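Rules for Robots Who Share a Room With Us
A page for readers from 7 to 10

When you play football, you have rules. When you cross the road, you have rules also. Robots who work near people need rules too, and in this page we will look at some of them.

Who needs the rules?

A robot does not know that it is strong. It does not know that a finger can be hurt, or that a small brother may run into the room without looking. So the grown-ups who build the robot, and the grown-ups who use it, must think of these things before. They write them down, and everybody in the room must follow them, also the visitors.

In the workshop at Boltholm the rules hang on the wall beside the door. In the beginning there were 60 of them! This was too many and people forgot half. Now the long list stays in a folder for the engineers, and the list on the wall has 16. We have chosen the ones which are easiest to understand.

Rule: look before you start

Before the robot gets power, one person walks all the way around it. Is there a bag on the floor? Is a cable in a place where a leg or an arm can catch it? Is there a person standing too near? Only after this walk the person calls out loudly, "Starting!" and waits until every other person has answered.

Rule: keep outside the reach

Stretch out your arm and turn slowly in a circle. Everything that your fingers can touch is inside your reach. A robot has a reach too, and it is often bigger than you think, because the arm can bend in many places. At Boltholm there is yellow tape on the floor to show how far the arms can go. When the robot has power, the people stay behind the tape. It does not matter if the robot is standing still. A robot which stands still can be waiting for its next order.

Rule: be gentle with soft things

Picking up a metal block is quite easy for a robot. The block has always the same shape. Cloth is more difficult. It folds, it slides and it hangs down, and each time it looks different. The rule says that a robot must move slowly when it handles cloth, and that it must stop if something pulls back. Maybe the cloth has caught on a corner, or maybe a person is holding the other end.
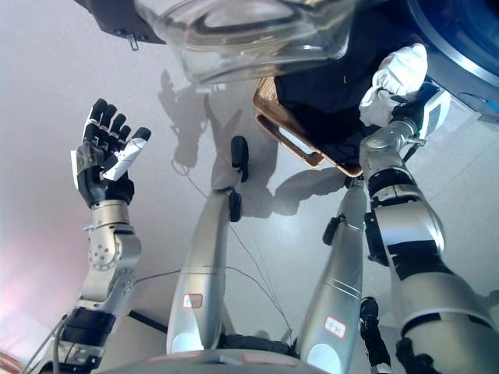
A robot's view of its own work. The hand in the white glove holds the edge of a dark cloth, and the other hand is open.

Hands need special care. A robot hand has many small joints, and between two joints there can be a narrow place where skin gets pinched. This is called a pinch point. You have pinch points at home as well - think of a door, or a folding chair. The rule is simple: never put your fingers into a robot's hand, even to say hello.

Rule: one person has the stop button

Every robot in the workshop has a big stop button. One person is responsible for it and may not do other things at the same time. No reading, no telephone, no sandwich. If this person wants a break, somebody else takes over and says, "I have the button now."

And everyone is allowed to shout "Stop!", also a child on a school visit. Nobody will be angry if it was a mistake.

Rule: write it down

If something goes wrong, even a very small thing, it goes into the book. In September a robot at Ekancombe dropped a towel over its own foot and nearly stepped on it. Nothing was broken, but the people wrote it in the book, and now there is a rule for towels.

Something to try

Ask a friend to be the robot and to fold a pullover very slowly. You hold the stop button (a spoon is good for this). When you say "Stop!", your friend must freeze at once. Then change places, and write three rules for your own robot room.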